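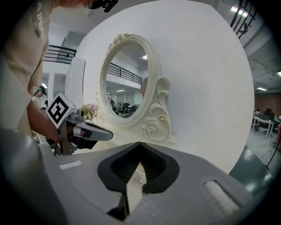 Attachment 1: wrist view, vanity mirror task, second gripper and its marker cube at left.

Ticket 740 - Pose jumps in mirror episodes
Project: Nirkness
Component: Kodgate (marker tracking and pose filter)
Opened: 30 September 2019
Status: Open, workaround in place

Problem
Episodes recorded at the vanity mirror show sudden jumps in the relative pose between the two grippers. Of 200 episodes, 7 were rejected by Makori at the smoothness check. Other tabletop tasks in the same batch passed.

Checks
Recalibrated both cameras. No change.
Replayed the rejected episodes with the marker detector alone. Cube corners are stable while the cube is in direct view.
Replayed with the full visual odometry. Feature points are being placed inside the mirror glass, on the reflected railing and ceiling light. These move against the rest of the room and pull the estimate off.
The white curved board behind the mirror gives few features of its own, so the reflected ones carry too much weight.

Workaround
Hand-drawn mask over the glass, tracked from the oval edge. With the mask on, 2 of the rejected episodes still fail - both have long spells with the cube out of view.

Next
Add the mask step to Bolto so that it runs before Kodgate. Rerun the full set and compare the relative pose error with and without it. Leave the filter settings alone until then.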